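Sleep paralysis study opens to adults in Kiltcombe

The Kofler Sleep Centre in Kiltcombe is looking for adults to take part in a study of sleep paralysis, the state in which a person wakes but cannot move or speak for a short time. The study, named Starkurine, starts in June and will run for 24 weeks.

Sleep paralysis happens when the muscle stillness of dreaming sleep carries on after the mind has woken. Many people who have it also sense someone in the room, hear footsteps or feel a weight on the chest. An episode usually passes by itself and does no lasting harm, but it can be very frightening, and some people put off going to bed as a result.

The centre plans to enrol 222 people. Of these, 61 will be asked to spend 2 nights at its sleep unit in Girley, where brain activity, eye movement and muscle tone will be recorded from 10 pm until waking. Everyone else will take part from home, using a paper diary and a short weekly phone call.

"We know a fair amount about what the body is doing during an episode," said Waltraud Kälin, who leads the study. "We know much less about what people feel, and why one person sees a figure by the door and another hears a voice. We want those accounts written down the same morning, while they are still fresh."

Applicants should be 18 or over and have had at least one episode in the past year. People with narcolepsy or epilepsy, and those who work night shifts, cannot join this part of the study. No change to existing medicines will be asked for.
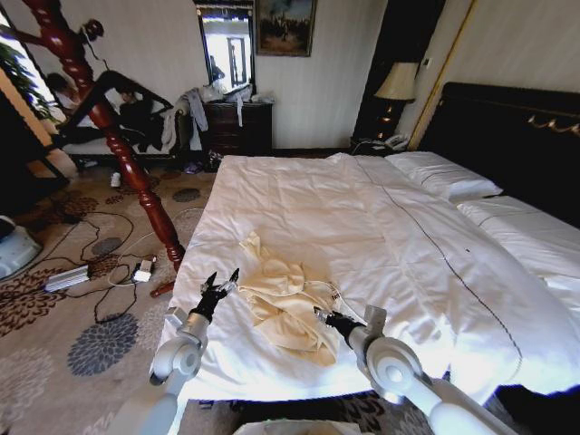

Diary entries cover the position the person woke in, the time, what they saw or heard, and how long it seemed to last. There is also a page on the bedroom itself, as ordinary objects often find their way into what people report. A cream cloth left crumpled on a white duvet, or a gold ornament on a dark headboard, is the sort of detail the team would like noted. Drawings are welcome.

Travel to Girley will be paid for, and those staying overnight will be given breakfast. Application forms are available at the centre's reception in Kiltcombe or by post on request. Results will be sent to everyone who completes the diary.

ENDS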